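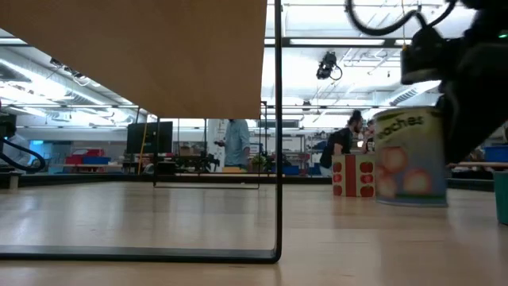
Members at the Grurkwood shared workshop had been asking for months when the arm would get past wooden blocks and have a go at the weekly shop, and one of them wrote in the suggestions book that a robot which can't hold a tin of peaches has no business calling itself a kitchen helper.

Home > News > Workshop builds

Search this site Enter keywords Go

Shelf-stacking arm build opens its doors in December
Posted in December by the Grurkwood press desk

Grurkwood, the shared workshop on Sutcliffe Lane, is opening up its biggest home-brew robot build so far. The project is called Prilach, and the idea is simple enough: a robot arm that takes tins and cartons from a tabletop and puts them away on a shelf, built by people who mostly learned as they went along.

Prilach began in a member's garage with a second-hand arm and a lot of borrowed clamps. It moved to the workshop when the garage ran out of floor, and it has now had 839 hours of bench time, all of it written up in the build log. The shelf frames were the first job and the gripper took the longest (the fingertips alone went through 5 versions before the group settled on one it liked).

Ordinary groceries are at the heart of it. A can of peaches and a small carton don't want to be held in the same way, and a shop-bought tin has a shiny rim and a busy label, which gives the software plenty to chew on. The team works with food anyone might have in the cupboard, so that people copying the build at home can try the same things without ordering special parts.

The control software, Vunivon, was written by members too. It lets a newcomer set up a simple pick and place job from an ordinary laptop, and the latest version adds a slow mode for first-timers, which has been a big hit on beginners' evenings!

The whole build has come in at £2,280, including the arm, paid for by members' subscriptions and two very busy cake sales. Parts lists, drawings and the full log, dead ends and all, will be free to download from the day of the launch.

Visitors can come along for any of 3 sessions during the open event, at 11am, 2pm and 4pm. Each one lasts an hour, with time to ask questions and look over the wiring. Children are welcome with an adult. Please bring a tin or a small packet from home if you'd like to see the arm try it, and take it back with you afterwards or leave it in the food bank box by the door.

Places are free but should be booked through the events page. Step-free entry is from the yard side.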